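Je suis rentrée de Kerholm avec de la farine plein les manches ! Mon hôtesse y fait du pain depuis 38 ans, et elle m'a reçue entre deux fournées – moi qui rate toujours le mien…

« Le levain, il faut le laisser tranquille », me dit-elle en riant. Le sien a 7 ans (l'ancien est mort un mois de mars, elle en parle encore).

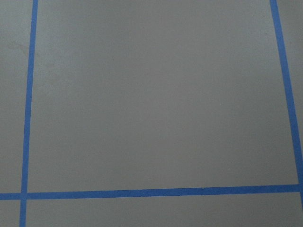 *Du ruban bleu sur fond gris.*

Et le seigle, alors ? « J'en mets peu, il colle aux doigts. » Elle m'en a quand même donné un sachet !

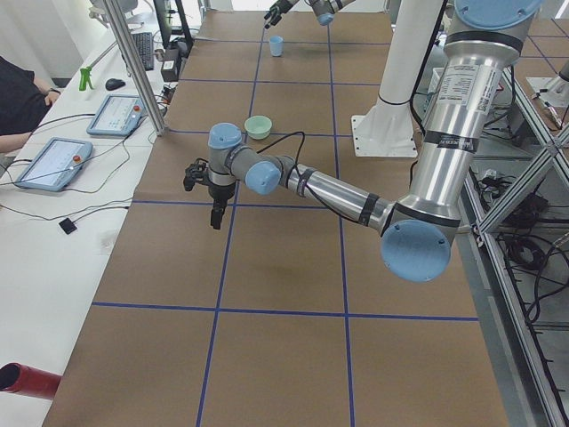
Pour la cuisson, elle compte 47 minutes, « et on ne rouvre pas la porte ».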